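Household chores and machines: what to give them, what to keep for yourself
Workshop and home tips, last changed 31st December

Many readers write to me and ask if a machine can already do the small jobs in the house. My short answer is: some of them, slowly, and only if you prepare the place. I have followed this subject since May, when our repair workshop in Undale began to try two arms on simple tasks. I am not an engineer. I only write down what helped.

Start with hard things. A cup, a wooden block or a closed box keeps its shape when it is gripped, so the machine can plan one movement and finish it. Soft things change every time you touch them. We gave the Hoshino arm 100 tries at folding a kitchen towel, and I would have accepted 4 of the results in my own drawer.
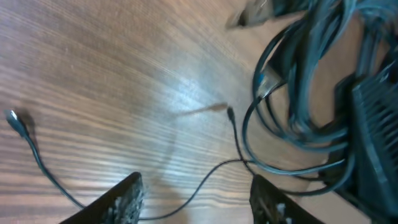
Cables are the job that most people want to give away, and I understand it very well. They are also the worst job for a machine today. When you pull one end, three other places move. A thin black cable that runs across a shiny table into a heap of other black cables is difficult even for my eyes, and the glare on the wood makes it worse. If you want to let a machine try, do these things first:

Pull the single cables out of the heap by hand.
Put a matte cloth on the table.
Mark each plug with a piece of colored tape, one color for each device.
Close every coil with a tie -- the reusable kind, not wire.

The tape and the ties are good advice also if you have no machine at all. After this preparation you have done the larger part of the work yourself, I must admit. For cables I still say: do it by hand, with a cup of tea.

Putting things away on shelves goes better, but corners are a problem. The fingers of a gripper need space on both sides, and a person forgets this because our own fingers bend. Leave 6 inches free from the side wall if a machine will load the shelf.
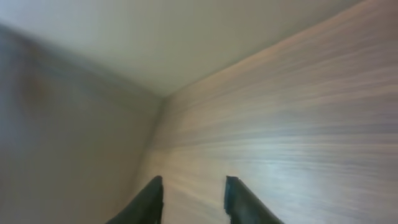 The same is true for wiping. A machine can wipe the middle of a shelf quite nicely and leave a small triangle of dust at the back. We use a soft paintbrush for this place, the flat type, and then a damp cloth. Do not spray cleaner directly into a cabinet corner, it goes into the joint and the panel can swell. Spray on the cloth.

My friends at Uscombe use the Druvetance software and tell me that it is more patient with shelves than ours. I have not tried it. For now my own list is simple -- cups and boxes for the machine, cables and towels for me, corners for the brush.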